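Best white for a small, dark room?
Home & Garden > Painting and Decorating

vendula_o
Started in April
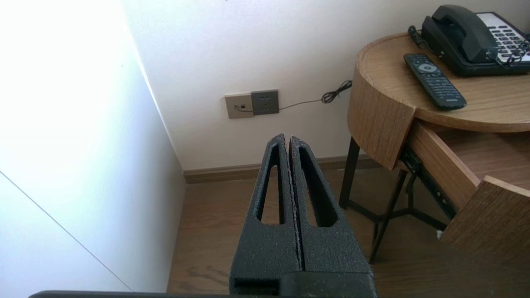
Finally painting the back room and I'm so excited! I've got 4000 little colour chips spread over the kitchen (my partner's estimate) and I've narrowed it down to Skirkow Chalk or Gralloritz Linen. What worries me is glare. A big white wall panel under bright light can wash right out near the top, and then any seam line running across it is the first thing your eye finds. So do I go warmer, or flatter?

KylieK
Flatter, every time! Dead matte hid every dodgy join in our hallway and I still love walking through it. Linen is gorgeous too – soft without going yellow.

miloslav_v
Disagree on dead matte. It marks if you breathe on it. Low sheen, and spend your effort on filling and sanding the joins properly.

KylieK
Ours has had 7 years of kids and one muddy kelpie, and it touches up beautifully :)

elsa.d
Somewhere between you two. Matte on the ceiling, washable matte on the walls. Get a 200 mL sample pot first and paint a big piece of card, then move it around the room morning and evening.

vendula_o
Great idea Elsa, picking up sample pots tomorrow. Miloslav, which filler do you use?

miloslav_v
Flisov fine. Two thin coats, sand between.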